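Can a robot put away groceries and pick things up off the floor yet?

Home Help Board > Appliances and Gadgets > Robots
Asked November 2024 - 2138 views - 3 answers

Question

My mother has bad knees and a bad back, and the two jobs that wear her out are putting the shopping away and picking up whatever lands on the floor. She can cook and do dishes fine if she sits down between steps. I keep seeing clips of robots with arms doing kitchen work, and my brother wants to put money aside for one instead of paying for a helper two mornings a week.

What I want to know is whether any machine can do these jobs now, in a normal house, with no engineer standing next to it. I'm talking about cans, jars, drink bottles, a cap that rolled under the table. I don't care if it is slow. We have a robot vacuum already and it pushes small things around more than it picks them up.

We could spend a fair amount but not the price of a car.

Answer 1 (marked as helpful by the person who asked)

Short version: some of it works in a lab, and very little of it works in a house without supervision. I spent three years testing gripping hardware for a small company called Nalden and I still follow this stuff, so I'll go job by job.

Standing cans and jars on a clear table. This is the easy end. A can standing up has a known shape, there is room on all sides, and an arm can come at it from above or from the side. Shiny surfaces make it harder than it sounds. Bare metal throws back bright streaks and reflections, and a depth camera can read those as holes or as extra objects. Clear plastic is a problem too. A see-through jar with something red in it may be found by its lid and its contents while the wall of the jar is missed.
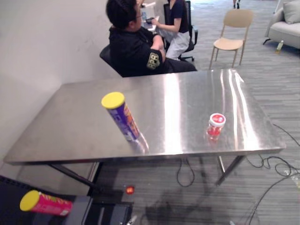
A can with a yellow lid and a small clear jar on a stainless steel table.

A person would clear that table in a few seconds. When I was testing, a good arm needed 60 seconds for one can, counting the pause to plan the move. It has gotten faster since then, but you said slow is fine, so speed isn't your issue. Your issue is what happens on the bad tries. If it knocks a glass jar over in your mother's kitchen, she is the one who has to clean it up, and that puts her right back on the floor.

Small things on the floor. Harder. The arm has to reach all the way down, the object is thin, and the fingers have to close right at floor level without jamming into it. Clear objects are the worst of the lot. Cords are the other trouble, both for the wheels and for the fingers, which will happily close on a cord along with the thing you wanted.
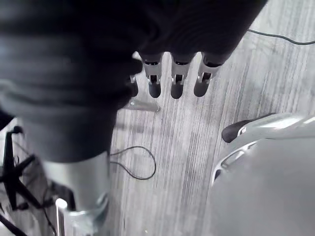 Robotic fingers over a clear, rod-shaped object on a gray wood-grain floor.

We had a test we called the pen test, with 300 tries on bare floor and then the same again on carpet. Bare floor was acceptable by the end. Carpet never was, and we stopped reporting it. I would ask any seller what their machine does on carpet and watch how long the answer takes.

Packages in a pile. This is what your shopping looks like when it comes out of the bag, and it's where most of the money is going because warehouses want it. Bottles lie against each other, labels overlap, and a round container can roll when you touch the one beside it. 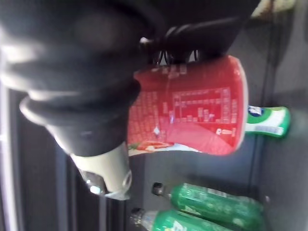

Getting hold of one package is only the first half. Then it has to go on a shelf, right way up, in a gap between other things, behind a door that the machine also has to open. Each of those steps has a failure rate and they multiply. If every step works nine times in ten, four steps in a row work about two times in three.

So for your brother: keep the helper for now. Look again in a couple of years. For the floor, a long reacher tool with rubber tips costs little and will beat any robot you can buy for a house today. Get the kind with a magnet in the end.

Answer 2

I disagree a little with the answer above. There are arms you can bolt to a counter that will move cans from one spot to another all day. My cousin has a Bisico one in his garage and it sorts his paint cans. He did have to mark the spots with tape and it only knows those cans, but it does work, and no engineer comes over. If your mom always buys the same stuff it might be worth trying.

It won't do floors though. It can't move.

Reply from the person who asked: She does not always buy the same stuff. Thanks though - I ordered the reacher. Delivery says December.

Answer 3

does the tiltau vacuum pick up bottle caps? mine just spits them out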